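Thursday, late

Gebru ate breakfast. I'm writing it first so I can find it again later. Half the bowl at seven, then the other half when I came back from the shower. He hasn't finished a bowl since we picked him up, and the vet had said to call if he was still leaving food by the end of this week, so I don't have to call.

The thyroid pills are the next thing. Three weeks in, and he has worked out the cheese. He takes the cheese, goes behind the armchair, and I find the pill on the rug an hour later with tooth marks in it. Liver paste worked Monday and Tuesday and then it didn't. Today I cut a slit in a piece of boiled chicken, pushed the pill in, and gave him two plain pieces before it and one after. He swallowed the lot. I stood there and watched his throat like an idiot. If it works tomorrow I'll boil a bigger batch on the weekend and freeze it.

Weighed him on the bathroom scale, holding him and then not holding him. He's up, but the scale jumps around depending on where I stand, so I'm not putting much faith in it.

Walked the Lurkeck loop in the afternoon. He was fine until the bridge and then he sat down. He doesn't like the boards. Last week I carried him across, and I think that was a mistake, as now he sits down and looks at me. I waited. A woman with a spaniel came over from the other side and he got up and went to meet the spaniel, which put him most of the way across without noticing. Then he did notice, and he ran the rest. I gave him chicken on the far side. No pill in that one. 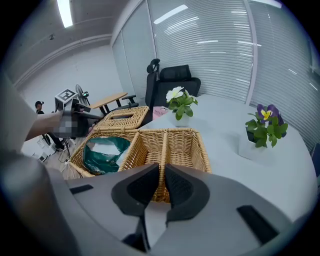
Don't carry him again, Kathleen Quinlan wrote back when I told her about the bridge, even if you have to stand there for twenty minutes and miss your supper. She said her last beagle was carried over a cattle grid once as a young dog and expected it for the next eleven years. She also said to try crossing with another dog whenever I can get one, and that I could borrow hers, as long as I didn't mind him rolling in things. I said I'd take her up on it Sunday if the weather holds.

She asked about the nights too. They're better. He still gets up at 2 and walks to the front door and stands there. I used to go down and talk to him, but Hậu Tôn at the rescue told me to leave it unless he whined, so I've been lying in bed listening to his nails on the floor. Last night he came back up on his own and I heard him drop onto the mat. It took him maybe as long as it takes to boil a kettle. I didn't get back to sleep, but he did.

The insurance letter came. They won't cover the thyroid, since it was on his papers when I signed for him. I expected that. They'll cover the teeth if the teeth turn out to be new trouble, and the vet in Brekthorpe thinks two of the back ones have to come out before summer. The estimate is 600 with the anesthetic and the blood work beforehand. I have 300 in the dog jar account and the rest can come out of what I'd put by for the trip to Skoltasley, which I probably won't take this year anyhow. I don't want to leave him with anyone yet. 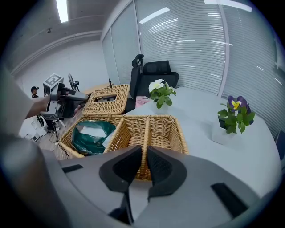
The two-part basket, on the table.

Quang Bạch called in the evening about the trip and I told him it was off, or mostly off. He was nice about it. He asked if I could bring the dog, and I said he gets sick in the car after the first half hour. That was true on the way home from the rescue. I haven't tried it since. I should try it, short drives, out to the feed store and back with the window down, and see. If he can manage that by the time his mouth has healed, then we could talk about it again.

Brushed him after supper. His coat is coming in along the back where it was thin, a darker brown than the rest and softer. The patch over his hip is still bare. He leaned on the brush the whole time and then fell asleep sitting up with his chin on my shoe, and I had to stay put until the news was over.

To do tomorrow: call Brekthorpe back and ask for a morning slot for the teeth. Ask if he takes his pill the day of or skips it. New poop bags, the thick kind. Tighten the tag on his collar, it's spinning round and getting caught in his fur. Chicken out of the freezer before bed.

Did the chicken just now.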